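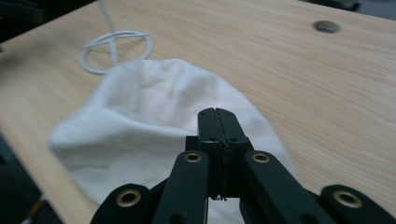 Bekska Open Day Recordings

README, version 3

Summary

Recordings made with hand-held grippers during the June open day at the Trunwood workshop. Visitors picked up a gripper, sat or stood at a table, and worked with cloth and other soft items. Each gripper carries its own camera, so the view is always from the tool. The set has 2,221 recordings in total.

We put the set together for two uses: training policies that handle soft objects, and checking how people who have never held the tool differ from people who use it every day. It is small for the first use. We think it is more useful for the second.

What happened at the open day

The doors opened at 10 a.m. and the last group finished a little before 4 p.m. Groups came through the front room first, where a staff member gave a short talk and showed one full fold with the gripper. After that, visitors went to the tables and tried it themselves. Anyone who only wanted to watch could do so from the side of the room.

Taking part in the recording was optional. 86 visitors signed the form and are in the set. People who tried the gripper without signing were not recorded. Staff from Thammasiri ran the tables in the morning and recorded 300 reference episodes after the visitors left. Those are marked "staff" in the index.

Tasks

Visitors chose a task from a card on the table:

flatten: open up a crumpled item and spread it on the table
fold: fold a spread item once, in any direction
move: carry an item from one side of the table to the other
bag: put a small item into a cloth bag and close it

No one was told how to hold the cloth. The card gave the goal in one sentence and nothing else. Some visitors used a free hand to help, which was allowed. Those episodes have the field two_hands set to yes.

Files

index.csv has one row per episode
video/ has the gripper camera video
pose/ has the tool position over time
width/ has the opening between the fingers over time
notes/ has the comments typed in by table staff, where there are any

Video and pose share a clock. The width log starts slightly later than the video in the morning episodes, and the offset for each one is in the index under width_offset. Apply it before you line anything up. The afternoon episodes have an offset of zero.

Index fields

episode: a number, unique across the set
source: visitor or staff
task: one of the four above
session: morning or afternoon
two_hands: yes or no
result: done, partly done, or not done
width_offset: in seconds

The result field was filled in at the table by the person running it. We did a second pass on the fold task only, and changed the label where the two readings did not match. The old label is kept in result_first. For the other tasks, treat the result as one person's opinion.

Known problems

The gripper takes up much of the lower part of the picture, and its fingers often hide the exact point of contact. The width log helps with this but does not fully replace a clear view.

Light cloth on a light table is common in the set. Simple color thresholds do not separate the two well. Cords on bags are thin and are easily lost if you shrink the video too far. We suggest keeping the full size for the bag task.

Tracking drops out in some move episodes when a visitor turned away from the table. Gaps are left blank in the pose files. We did not fill them in.

Visitors tend to close the fingers early and pull. Staff tend to slide one finger under the edge first. If you mix the two groups, keep the source label so you can separate them later.

Privacy

Sound was not recorded. Names from the sign-up forms are not part of the release and are not linked to episode numbers. Video in which a face could be seen was removed before the count above was made. Visitors may ask for their episodes to be withdrawn by giving the table and time written on their slip.

Use

Free for research and teaching. Please do not try to work out who a visitor was from hands, sleeves or anything else in view. For commercial use, write to the Wument project office first.

Changes

Version 3: added width_offset, relabeled the fold task
Version 2: added the staff episodes
Version 1: visitor episodes only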